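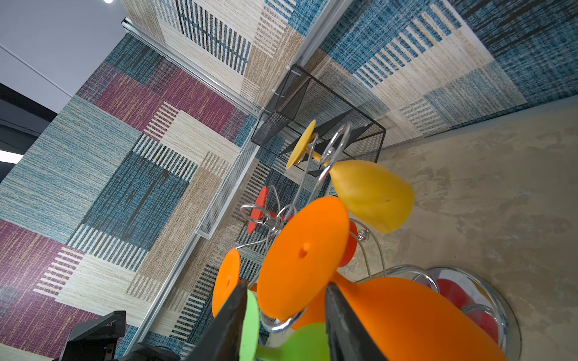 Ticket 974
Product: Flundier cell controller, version 4
Site: Skirwood
Cell: Forkness, two-arm
Opened: 27/03/2019
Status: Reopened by customer
Subject: "Clear floor" check passes and fails the same floor

Original report

The Ruotsalainen good practice guide came with the last update and we were told to follow it before asking for any more help with stopped runs. We are following it. Rule 44 says that the working floor must be clear of all objects not named in the task sheet. The task sheet for the glass rack job names the rack and the glasses.

The pre-run check asks the operator to tick "floor clear". If you tick it, the run starts. If you don't, it won't. The software doesn't look at anything, as far as we can tell. Yet when a run stops, the log gives "floor not clear (rule 44)" as the reason, even where the box was ticked. We would like to know what is deciding this.

Please do not send the guide again. We have it.

Reply from support

Thank you for your report. Rule 44 is a recommended practice and is referred to in the log when a run stops without a recorded fault. Please confirm that the floor was clear, that both arms were at the recommended speed of 70 per cent, and that the operator completed the pre-run check in full. We also recommend that only one gripper holds a glass at any time (see "Handling of light items").

Customer, same ticket

So the log prints rule 44 when it has no idea why the run stopped. That answers the first question, though I suspect it wasn't meant to.

Speed was 70 per cent. The check was completed. Whether the floor was clear depends on who is asking, because a pen lying by the wall is enough to break the rule as written and it's nowhere near the rack. On "one gripper at a time", the rack job has a handover in it. It's in the task sheet your side approved. A handover means both grippers are on the glass for a while, one on the bowl and the other on the foot.
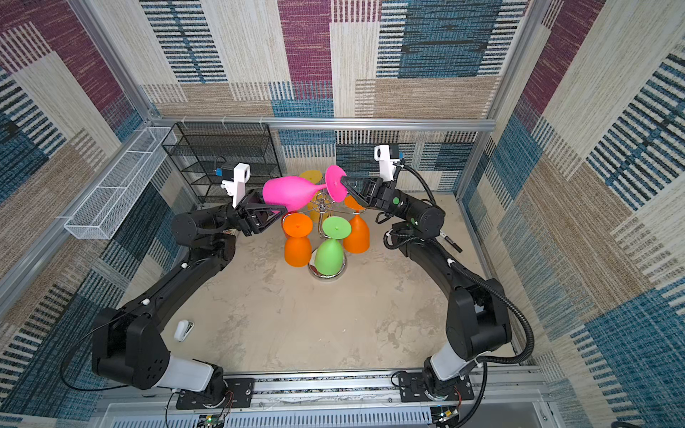
What we tried

Step 1. Swept the floor of everything except the rack and glasses. Ran the job. Stopped partway, log says rule 44. With nothing else on the floor, I'd like to hear what it thought was there.

Step 2. Put the pen back in its usual spot and ran again with no other change. Ran to the end. I draw no conclusion from one run and neither should anyone else, but it does the rule no favours.

Step 3. Left the "floor clear" box unticked. Would not start. As expected.

Step 4. Ticked every box without going near the cell. Started at once. This is the step I'd like somebody to read twice.

Step 5. Checked the cables on both arms for snagging, by hand, with the power off. The guide gives this one line near the back. The cables are looped and tied at the wrists and stick out further than the hand does in some positions, so we'd have put it on page one.

Reply from support

Thank you for the detailed steps. We can confirm that the check is a declaration by the operator and isn't verified by Flundier. Could you tell us whether items other than glasses are used in the cell? Mixed items may need a separate task sheet under the guide.

Customer

Yes. The guide calls these "soft items" and allows them provided that "the item does not obscure the hand". Obscure it from what? A wrist camera will have something large in front of it whenever the item is large. There's no distance given, no share of the view, and no test you could carry out and write down.
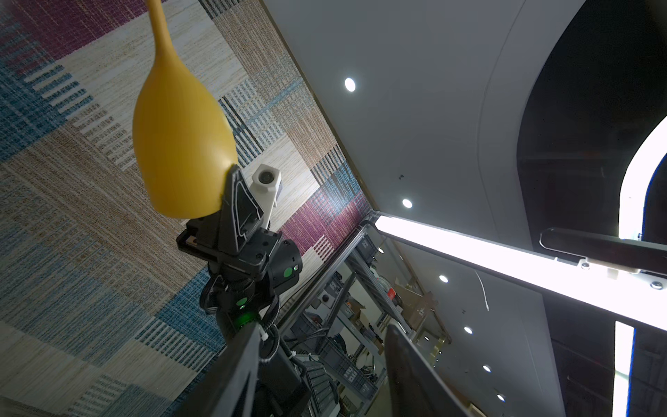 Yellow squeeze bulb resting against a gripper finger.

We have no separate sheet for soft items and don't plan to write one until the wording means something. If the answer is "use your judgement", then fine, but take the word "must" out.

Reply from support

We understand the concern. The guide is shared by several types of cell and some rules are kept general on purpose. We suggest recording any departures from the rules in the site log, so that they can be reviewed in November with the next revision. Would you be willing to propose wording for rule 44?
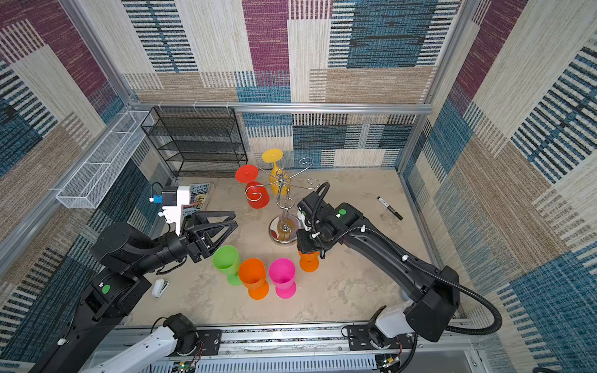 Proposed wording, then, since we've been asked. The floor should be split into a working area and a margin, with a line between them on the site drawing. The working area covers anything a gripper or a held item passes over during the job. Things in the margin are listed and left alone; things in the working area that aren't on the task sheet stop the run from being started, and a second person signs for that. Under this wording the marker pen on the right would be a margin item, and so would the book leaning against the left wall, unless the drawing says otherwise. The clip is harder. It's small and lies close to the base of the left arm, and I would want it picked up whatever the drawing says. The glasses standing in front of the rack are plainly task items, but the guide says nothing on how close together they may stand, and with an open gripper hovering just above the green one and the orange one right beside it, spacing matters a good deal more than the pen does.

We'd also ask for these changes:

Log: if no fault is recorded, print "no fault recorded". Don't print a rule number.

Pre-run check: either the software checks the floor or the box is renamed "operator says floor clear".

Handling of light items: allow two grippers on one item where the task sheet includes a handover, and say which one lets go first.

Cables: move the cable check to the start of the list.

I don't expect all of that. The log message is the one that wastes our time, and I can't see why it needs to wait for a guide revision.

Reply from support

Passed to the Flundier team for the log message. The other points have been added to the list for November. May we close the ticket?

Customer

No. Leave it open until the message has changed. The last one was closed as "operator error, rule 44".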